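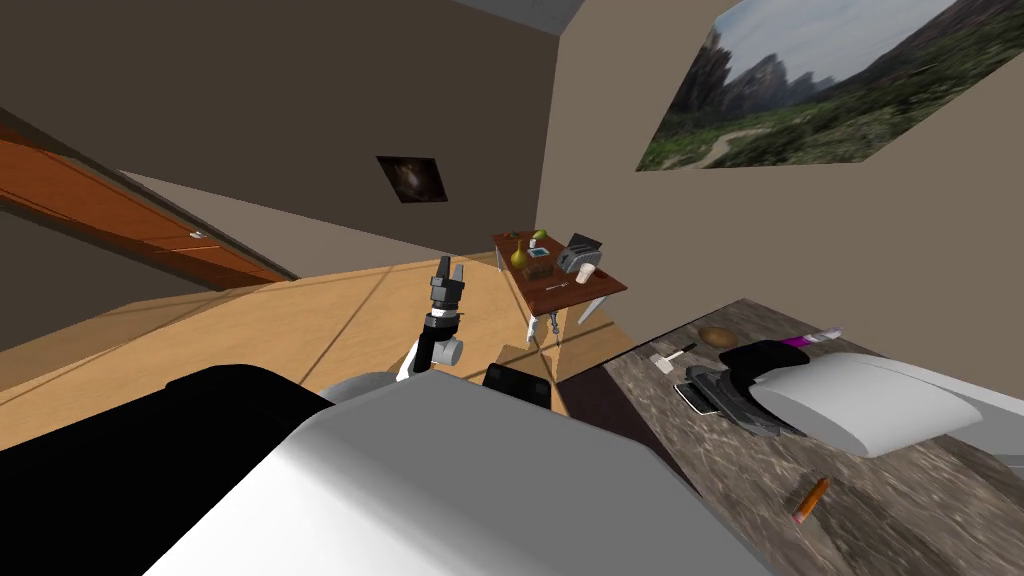

Speckled granite worktop, wooden floor

Search this forum Go
41 replies

dandine_dave wrote:
Right, settle an argument please. We've got a granite worktop in the loft flat and my sister reckons it needs sealing twice a year. I've had mine five years and never touched it. Washing-up liquid, warm water, tea towel, done. Who's right?

mossycup wrote:
Your sister, sorry! Depends on the stone a bit, but I left half a lemon on ours overnight and there's still a dull ring by the kettle. Do the water drop test. If it soaks in and goes dark, seal it.

Agathe Aubert wrote:
Lemon is acid, mossycup, sealer wouldn't have saved you. Acid marks the polish (or any marble bits in it), sealing only slows down stains. People mix these up all the time and then spend £41 on a bottle they don't need.

mossycup wrote:
Well it's never happened again since I sealed it, so I'll carry on thank you very much.

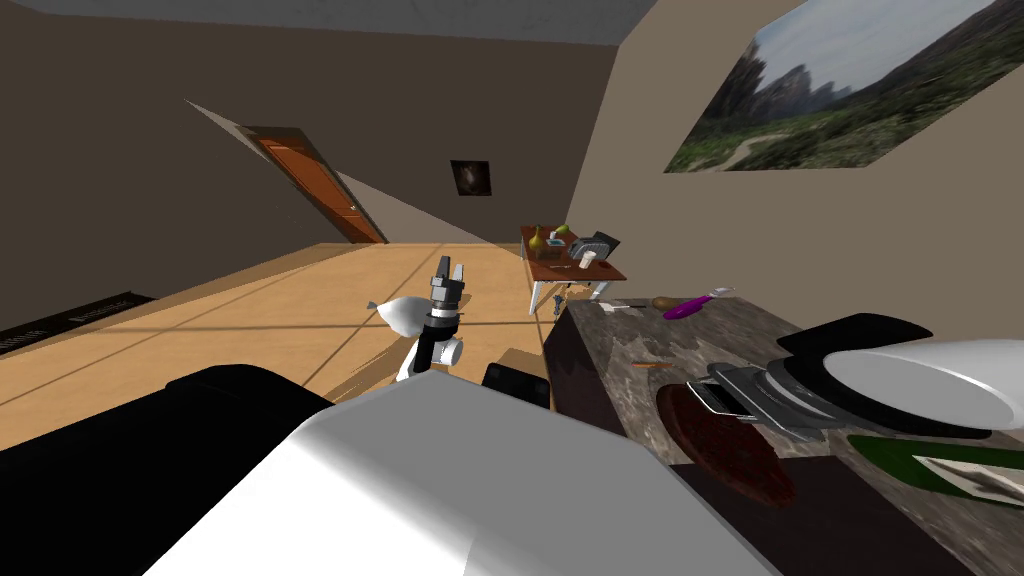
Skestham, 27th January

dandine_dave wrote:
Back again. Did the drop test in three places and the water just sat there like beads, except next to the sink where it went dark in ten minutes or so. So we're both right, which has pleased neither of us. She's now moved on to the floor and wants it oiled. Pale boards under a sloping ceiling, gets the sun all afternoon. Would oil turn it yellow??

watkins_and_son wrote:
Some oils will, yes. Get one with a touch of white in it and try it inside a cupboard first. I did ours in August with all the windows open and it still stank for a week.

Agathe Aubert wrote:
I'd leave the floor alone. If it's lacquered the oil will just sit on top and go sticky. Find out what's on it first, Dave.

dandine_dave wrote:
No idea what's on it, the last people did it. Will ring them tonight.

Share 5 | Comments 41

Related threads
Conex fittings under the sink, weeping again
Loft stairs that creak (204 replies)
Best tea towels, go on then (402 replies)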